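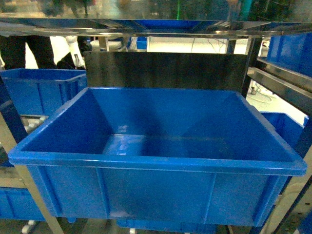
Blue storage bin, empty, seated in the rack.

Setting up your Malthorpe rack and bins

Thank you for choosing a Malthorpe rack, and please don't feel you have to hurry through this part. Most people find the bins go in easily once the first one is seated, so take your time with that one and the others will follow along nicely.

1. Stand the rack where you want it to stay and press down on each corner in turn. If it rocks, turn the leveling feet until it sits quietly.

2. Take a bin from the stack. They do like to cling together when they're new (the sides slope inward, so they nest very snugly), and a gentle twist works better than a hard pull.

3. Hold the bin by its rim, lower it between the rails, and let the rim come to rest on both sides. Press lightly on the front lip.

Caution: Do not load a rack position with more than 12 pounds until all 7 bolts have been tightened.

4. Wipe out the bin with a soft, damp cloth and let it dry. Go over any pale, flat surfaces nearby at the same time, looking for small specks and faint creases as you go.
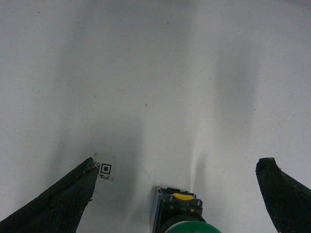
5. Write your label and set it aside for now. Labels hold best when they go on last, and you may well change your mind about what goes where.

6. Check the pale surfaces once more in good light. A thin, faint line may be a scratch, a stray fiber or just a smudge, and the cloth will usually settle the question. If it stays put, try a drop of Hulavex cleaner, wait 2 minutes, and wipe again with clean water.

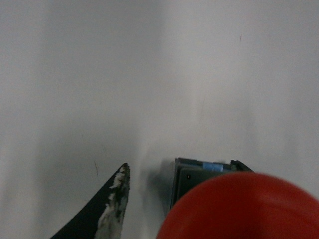 Please don't be tempted by scouring powder, even on a stubborn mark, as it dulls the finish and the dull patch will bother you far more than the mark did. Rinse the cloth often, and dry everything well before you start filling the bins.

Note: Spare feet and bolts are packed together under part number 135.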